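Kershaw Recipe Units, release 7

A table of kitchen measures and their conversions, compiled from handwritten and typed household recipes. Maintained by Freya Inskip and Mervyn Haslam. Last rebuilt 18th February.

Contents

units.csv holds one row per measure, with name, spelling variants, base unit and factor. ingredients.csv holds densities for 26 dry goods. notes.txt lists known conflicts between sources.

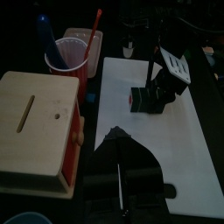

Why is a cup of flour given two weights?

The sources disagree on sifting. The first value is for sifted flour and the second for flour scooped from the bag. Pick one and use it for the whole recipe.

Fields

The variant field is separated by semicolons and keeps the original capitals. "T" and "t" are different units, so do not convert this field to lower case before matching. Factors are stored to six decimal places. Empty cells mean the source gave no value — they are never zero.
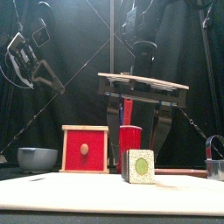
Ranges such as "3 to 4 cups" are split into a low and a high column. A single amount is written to both. Fractions are stored as decimals, and the original text is kept in raw_amount.

Known problems

"Pinch" and "dash" have no agreed factor and are marked approx.
Oven settings were removed in December and now live in a separate table, Oltach.
The density for brown sugar assumes it is packed.
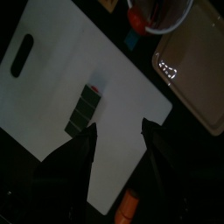

Corrections

Send the row number, the proposed value and a source to Denise Rudd. Changes to factors need a second reader; spelling variants do not.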